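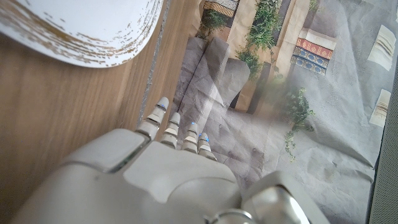
Fig. 4. Speckled-rim plate on the bare wood table, Section 4.

4. Laying the first place setting

Okay, cloth's off, table's clean, now the fun part! I set the Todow table the same way every time, and Pornthip Boonyarit (she taught me most of this) does it nearly the same, only faster.

1. Wipe the top along the grain with a barely damp cloth, then go over it with a dry one. Give it 12 minutes before anything ceramic touches it.

2. Pick a corner to start from. I like the one nearest the kitchen door - fewer steps with a stack of plates in my arms.

3. Lift each plate with both hands under the rim and put it straight down. Please don't slide it! The foot ring on my Wannasri plates is unglazed and it will scratch a wood top.

4. Leave a thumb's width between the plate and the table edge. If you have kids at the table, leave two.

5. Turn the plate until you like the rim. With a scattered pattern like these golden-brown flecks there's no real top or bottom, so I just go by eye (Nahom Hailu swears there's a right way round, and we've agreed to disagree).

6. Do the rest of the plates before you bring out any silverware. Forks go left, knives right, blade in.

Note: A 30 cm dinner plate is the biggest I'd use on the small Todow. Anything wider and the glasses end up in the middle with the salad.

Caution: Never set a plate straight from the oven on bare wood. Use a mat, even for a minute. I have a pale ring on my own table that I now hide under the fruit bowl.

Serving dishes are in Section 5.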